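Chapter 6
Folding and Presenting Garments in the Small Shop

Contents of this chapter
6.1 The folding table
6.2 Laying out
6.3 Making the fold
6.4 Stacking and returning to display
Practical tasks and key terms are given at the end of the chapter.

After studying this chapter, learners should be able to:
set up a table for folding in a shop that sells more than one kind of goods;
lay out a short-sleeved top so that it can be folded to a set width;
recognise the usual causes of an uneven fold and correct them;
explain why folded stock is handled again and again during a trading day.

Introduction

Chapter 5 dealt with goods that keep their own shape. A bottle, a tin or a carton may be turned to face the customer and will remain as it was placed. Garments are different. A shirt taken from a pile, held up and put back will seldom go back as it was found, and a shop which sells clothing must therefore treat folding as a continuous duty. In many mixed shops it is given to the newest member of staff with very little instruction, and the results vary from one shift to the next.

The method set out in this chapter is the one taught on the retail course at the Shek training centre. It was first written down by Torunn Haugen for her own trainees and was later revised by Chi-keung Liao, who shortened the order of work and added the section on creased garments. Learners who have been taught another method elsewhere need not abandon it, provided that the finished pieces match one another in width and that the collar or neckline lies to the front.

6.1 The folding table

The table is the most important piece of equipment. It should be large enough for a garment to lie fully open with its sleeves spread, and its height should allow the worker to reach the far side without leaning on the cloth. A pale, smooth top is preferred. Loose threads, dust and small marks are easily noticed against it, and the fabric slides without catching.

In a shop with a single sales floor the table often stands directly in front of other displays. This arrangement saves walking, but it calls for some discipline. Drinks and food should not be placed on the folding surface at any time, even for a moment, and the surface should be wiped and dried before the first garment is put down. A lid that has not been fully tightened can spoil a whole pile.

The position of each garment on the table also deserves attention. Work waiting to be folded is kept to one side and the remainder of the top is left free. Where both halves are covered, the worker has nowhere to turn a piece over, and finished folds are disturbed by the next garment to arrive.
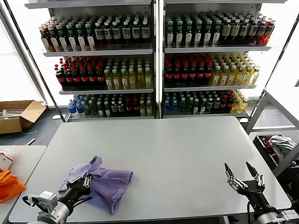
Figure 6.1 A lavender garment awaiting folding on a white table, with shelves of bottled drinks behind.

Lighting should be even. Strong light on a white top can make the edge of a pale fabric hard to see, and learners working with white or cream stock may find it helpful to place a dark sheet of card under the garment while they practise. The card is taken away once the eye has become used to the work.

6.2 Laying out

Most poor folds begin with poor laying out. The garment is first held by the shoulders and given one firm shake. It is then lowered on to the table, hem first, so that the air beneath it can escape towards the neckline. The palms are passed over the cloth from the centre outwards. Pulling at the hem is to be avoided, particularly with knitted cotton, which stretches and will not return at once to its former length.

A T-shirt is normally laid face down for folding, so that the front is uppermost when the fold is complete. The side seams should run straight. If one seam has crept towards the middle, the garment has been laid with a twist and should be lifted and put down again. Soft wrinkles may be left at this stage. They will be covered by the fold or will drop out under the weight of the pile.
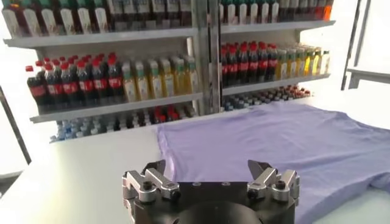 Must a T-shirt be ironed before it is folded for sale?
Ironing is seldom needed for plain cotton T-shirts. Smoothing by hand is enough for most stock, and the iron is kept for pieces with deep creases across the chest, or for shirts with a collar and a buttoned front.

Before going further, the worker should look at the sleeves. Each sleeve is drawn out to its natural angle and flattened. A sleeve caught beneath the body makes a ridge that will show through a light fabric, and the ridge grows more noticeable as further pieces are stacked above it.

6.3 Making the fold

The standard fold for a short-sleeved top has four stages. It is set out below in the order in which it should be learned.

Stage 1. One side of the garment is brought towards the centre along a line running from the middle of the shoulder to the hem. The sleeve is turned back on itself so that it does not cross the fold line.

Stage 2. The second side is brought over in the same manner. The two edges should now be parallel. At Shek the finished width is 30 centimetres for adult sizes, and a strip of card cut to this width is kept at every table.

Stage 3. The hem is lifted with both hands, one at each corner, and carried a third of the way towards the neckline. The corners must travel together. When one hand leads the other, the lower edge will slant, and no amount of smoothing afterwards will make it straight.

Stage 4. The folded portion is carried over once more to meet the shoulders, and the whole piece is turned so that the neckline faces the front of the table.

Learners commonly take hold of too much cloth in the third stage. A large handful bunches the hem and drags small creases into the part of the garment that was lying flat. A light hold close to the edge gives better control.

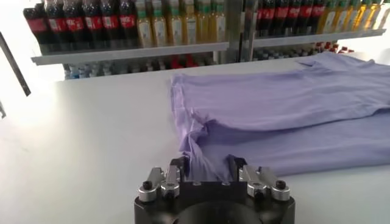

The remedy for a bunched edge is simple, but it must be applied early. The cloth is released, the edge is drawn out flat with the side of the hand, and the stage is begun again. A worker who goes on in the hope that the crease will be hidden usually finds that it reappears at the front of the finished piece, where the customer will see it first.

Speed should not be encouraged at the beginning. Vicente Garrido, who assessed the practical examination at Shek for several years, asked his candidates to fold the same garment until three folds in a row were alike, and took no notice of the clock. He held that a steady worker becomes a quick one without being told to. The time limits given in Appendix C are intended for learners who have already met the standard for evenness.

Shirts with a buttoned front

A buttoned shirt needs more preparation than a T-shirt. The top button, the third button and the lowest button are fastened so that the two fronts cannot slide apart. The collar is raised, smoothed and turned down again. The shirt is then laid face down, and each side is brought in as before, with long sleeves doubled back along the body so that the cuffs point to the hem.

These shirts are the pieces most often left untidy after customers have looked at them. The fabric has less stretch than knitted cotton and holds a crease for longer. When a shirt has been gathered up at one end, with layers tucked beneath one another, it should be opened out completely before any attempt is made to fold it. Correcting a half-folded shirt takes more time than starting afresh - a point on which trainees are often slow to be persuaded.
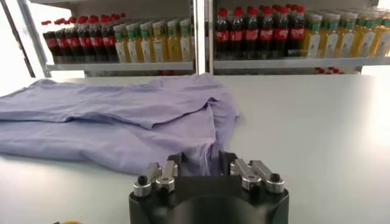
Figure 6.2 A crumpled button-up shirt, with its cloth gathered into overlapping layers at one end.

6.4 Stacking and returning to display

Folded pieces are stacked with the necklines or collars to the front and the largest size at the bottom. The stack should be low enough for a customer to take the lowest piece without upsetting the others. Where a shop has only a narrow shelf for clothing, two short stacks are better than one tall one.

Pieces of different colours may share a shelf, but a single stack should hold one colour and one style. Mixed stacks invite searching, and searching undoes the work of folding. A sample garment hung nearby will reduce the number of pieces opened by customers who merely wish to see the cut.

Case study: the Futlow branch at Trirnden

The Futlow branch at Trirnden sells groceries and drinks, with a small range of plain clothing near the entrance. In December the manager, Yung-ching Leung, asked her staff to record every garment that was refolded during the month. The total came to 2749, although only 402 garments had been sold. Much of the refolding had been done twice over, once by the person serving and again by the person closing the shop.

Two changes were made. A folding table was set up beside the drinks shelves, within sight of the till, and one named member of staff was made responsible for it on each shift. Vilgot Amundsen, who supervised the evening shift, also stopped the practice of refolding untouched stacks at closing time. The branch did not repeat the count, but the closing routine was shortened and the written instructions were later adopted by the Imum branch.

Practical tasks

1. Prepare a folding table according to section 6.1. Ask a fellow learner to check the surface before you begin.

2. Lay out and fold six T-shirts of the same size. Place them in one stack and compare the front edges. Open and refold any piece that is wider or narrower than the card strip.

3. Fold one buttoned shirt by the method given in section 6.3. Record the stage at which you found it hardest to keep the edges parallel.

4. Visit a shop that sells both clothing and other goods. Make a sketch plan of the clothing area and mark the place where folding is carried out.

Key terms

Facing: the part of a folded garment that is turned towards the customer.
Fold line: the line along which a side, sleeve or hem is turned.
Laying out: the spreading and smoothing of a garment before the first fold.
Refolding: the folding of stock that has been opened or moved since it was last put on display.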